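Baneck Library Friends Newsletter

Changes to the lending shelf, and how to get your sewing kit back in shape before fall

The mending shelf at the Baneck branch has been open since spring, and it has gotten enough use that a few of the rules need to change. If you have borrowed from it before, please read this even if you think you know how it works. The new rules start on 5/9/19.

Kits can now be kept for 25 days, up from two weeks. You may renew once at the desk or by phone. If another member has asked for the same kit, we will not be able to renew it, and you will get a call. Late kits do not carry a fine, but you can't take out a second one until the first is back.

Each household may have one kit and up to 4 loose items at the same time. Loose items are the things on the lower shelf: the pinking shears, the seam rippers, the darning eggs, the hoops, the magnetic pin dishes and the long rulers. The cutting mats stay in the building. Two of them went home with people over the winter and came back curled from sitting in a warm car, and a curled mat is no good for anything.

The button drawers have been sorted again. Shirt buttons are on the left, coat buttons are on the right, and anything with a shank is in the bottom drawer. You don't need a card to take buttons. If you are looking for a match, bring the garment with you or cut off one of the buttons you have left.

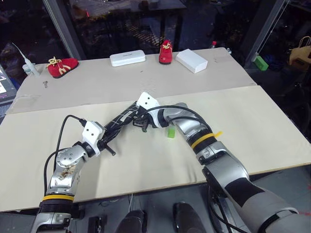

We also get a lot of questions about zippers, so a few notes on those. A zipper that splits behind the slider is usually not ruined. In most cases the slider has spread over time and no longer presses the two sides together. You can squeeze it gently with small pliers, first one side and then the other, and try it after each squeeze. Go slowly. A slider that has been crushed too tight will not move at all, and the metal can crack.

If the teeth are stiff, rub them with a plain candle or the tip of a graphite pencil. Use the candle on light fabric, as graphite leaves a gray mark. Oil is a bad idea on anything made of cloth.

Missing teeth are a different matter. If the gap is near the bottom, you can sew a new stop just above it with heavy thread, passing over the teeth eight or nine times, and lose an inch of opening. If the gap is in the middle or near the top, the whole zipper has to come out. The shelf has replacement zippers in black, white, navy and tan. Other colors can be ordered through Skina, the notions store on the county road, and they will hold them at the register if you say you are with the library group.

When you put in a new zipper, baste it by hand first. Pins shift, and on thick cloth they bend. A line of long stitches in a bright thread takes ten minutes and pulls out in one. Sew both sides in the same direction, bottom to top, so that the fabric doesn't creep and leave you with one side longer than the other. Use the zipper foot. There is one in every machine box, in the small tray under the lid, and if yours is missing please tell the desk so it can be replaced.

For lined bags, open up the bottom of the lining before you start. It is easier to close that seam again afterward than to work through a four-inch opening with your fingers.

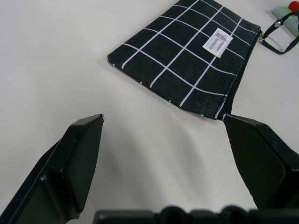 Washing instructions have been a sore point. Please do not wash the wool samples, the pressing cloths with writing on them, or the tailor's ham. The plain pressing cloths can go in with a normal load. Send them back dry and folded. Anything with rust spots should be set aside in the bin marked "repair" and not put back on the shelf.

Needles go back in the needle case by size. If you can't read the size, put them in the jar. Bent needles and broken pins go in the metal tin with the slot in the lid, never in the wastebasket.

The fabric swap will be held in October in the lower room. Last year members brought in 663 pounds of cloth, and most of it left again the same afternoon. We will take cotton, linen, wool, denim and canvas in pieces of half a yard or more. Smaller scraps are welcome if they are tied in bundles by color. We can't take foam, used pillows, carpet samples or anything with a smell. Drop-off begins a week before the swap. Whatever is left at the end goes to the Gurnemov thrift store, which sells it by the bag.

The beginner class on hems and patches is full. There is a waiting list at the desk. A second class will be offered if enough names are on it, most likely in the evening. You will need a pair of pants that you don't mind practicing on, scissors, and thread close to the color of the pants. Machines are provided.

Membership now stands at 134. Dues are the same as last year and can be paid at the desk or mailed in. Kadlec Hardware is still giving members a discount on scissor sharpening. Show your card before they write up the ticket. Allow a few days, and label your scissors with tape, as they all look alike once they are in the box.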